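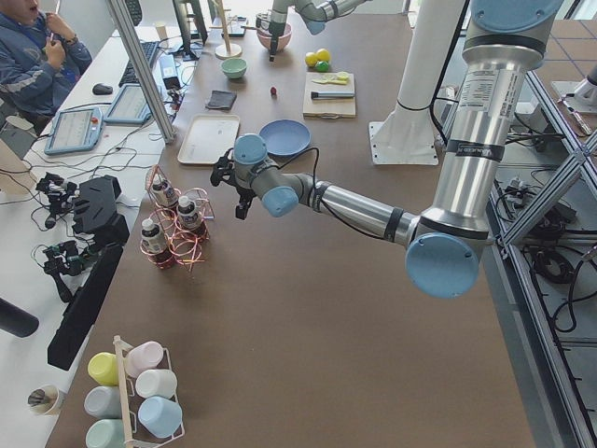
Quinta-feira, o dia em que o braço parou cinco vezes

12 comentários · 31 partilhas

Que dia! Cheguei a casa às nove da noite, com os pés desfeitos, e mesmo assim tenho de escrever isto antes de dormir, senão amanhã já troco a ordem das coisas.

A tarefa era a do costume: pegar num dos frasquinhos de tampa branca do suporte de arame cor de cobre e pousá-lo no prato azul. Já a fizemos tantas vezes que a deixamos a correr enquanto tratamos do resto. Pois ao ciclo 105 o braço da direita parou a meio da descida, com a pinça aberta, e apareceu paragem de proteção na consola. Rearmei, voltei à posição inicial, segui. Ao ciclo 118, outra vez! E depois mais três, sempre no mesmo troço, sempre a descer para o suporte.

O Rosaire Desjardins apostou logo no limite de força. Eu apostei na carga mal configurada, porque na quarta tínhamos trocado os dedos da pinça pelos novos da Vekell e ninguém se lembrava de ter mexido no peso. Fui ver e lá estava: o programa ainda usava 868 gramas e o conjunto novo pesa 706. Fiquei tão contente que quase dei um salto — e logo a seguir o braço parou pela quinta vez, já com o valor certo. Adeus, teoria.

Foi aí que a coisa ficou boa. Pusemos a velocidade no mínimo, o Rosaire com a mão no botão de emergência, eu agachada do outro lado a olhar para o pulso (fora do alcance, claro, que ele não me deixa chegar perto com aquilo ligado, e faz muito bem). O cabo fino que vai por cima do antebraço faz uma alça junto ao pulso. Quando a última junta rodava para alinhar com o suporte, a alça esticava e dava um puxão pequenino, quase nada, mas o suficiente para o controlador o ler como colisão. Adoro estas avarias! O robô tinha toda a razão em parar, e parou sempre no sítio certo, sem tocar num único frasco.

Cortámos a energia, demos mais folga ao cabo e prendemo-lo de novo com velcro mais atrás. Depois corremos vinte ciclos devagar e outros tantos à velocidade normal, sem uma paragem. Deixei a carga nos 706, que esse erro também era a sério, e escrevi tudo no registo da Ulelness, incluindo a minha aposta falhada.

O que me custa é termos rearmado quatro vezes antes de ir olhar. À segunda já devíamos ter parado. Disse-o ao Rosaire e combinámos a regra: duas paragens iguais, desliga-se e procura-se. Vou imprimi-la e colá-la ao pé das consolas.

Amanhã falta verificar o cabo do outro braço, que foi montado na mesma altura, e perguntar à Bouchard se têm abraçadeiras mais macias. O Rosaire ficou a dever-me um café, diz ele que é ao contrário.

Guardar · Partilhar (31)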